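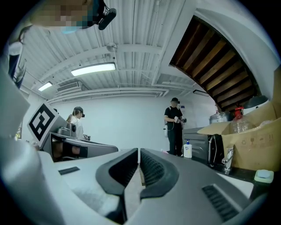

Keeping a small workshop free of dust

Tips > Workshop > Cleaning and air

Start Kitchen Laundry Workshop Garden Contact

We use cookies to remember your settings. Accept Refuse

by Bořivoj Štěpánek

My workshop is one room behind the kitchen, in a house from 1881. The walls are thick and the window is small, so everything I sand or cut stays inside with me. For many years I swept the floor each evening and I thought this was enough. Then my wife showed me her finger after she touched the top of the kitchen cupboard. Since then I do it differently.

Sweep less, and sweep damp

A dry broom lifts the fine dust, and it comes down again in the night. If you have no vacuum cleaner, throw a handful of damp sawdust on the floor and sweep this together with the rest. The sawdust must be damp like soil in a flower pot. If water comes out when you press it, there is too much. Do not use it on an unfinished wooden floor, it leaves grey marks. I know this from my own floor near the door.

The vacuum cleaner

I have an old Danko with a paper bag. Change the bag when it is two thirds full. A full bag makes the motor hot and the suction weak, and you will push the nozzle harder and scratch things. Carry the bag outside before you close it. Never vacuum warm ash, or dust from the grinding of metal while it can still have sparks in it.

For the filter, tap it on the outside wall, not on the bin. I wash only those filters where the maker permits it, and I let them dry for two full days.

Wipe from above

Begin with the lamp, then the shelves, then the bench and the floor last. Use a cotton cloth, wet and wrung out well. An old bed sheet gives enough cloths for a year. On cast iron tools use a dry cloth with a drop of oil instead, otherwise you will have rust in the morning.

The mask

For sanding I wear a proper dust mask of class FFP2 which sits close at the nose. A thin surgical mask lets the dust in at the sides, so it is not for this work. With a beard no mask closes well, and I had to decide between the beard and the sanding. Keep the mask in a closed tin. If it hangs on a nail, it collects dust on the inner side.

Oily rags

Rags with linseed oil can catch fire by themselves. Lay them flat outside, one by one, on stone or wire, until they are stiff. I never put them in a heap, and I never leave them in the bin overnight.

The gap under the door

I closed mine with a strip of felt, 6 mm thick, glued to the bottom of the door. The glue was Jotura, the slow one. It must be pressed overnight, and I used two wedges. The felt must be brushed each October, before the heating season, and after some years it will be worn on the side of the handle.

Small parts

Jars with lids are better than open boxes. Screws in open boxes become grey and sticky, mostly if you also cook in the same house. I write the size on the lid with a pencil on paper tape.

Last changed August 14, 2025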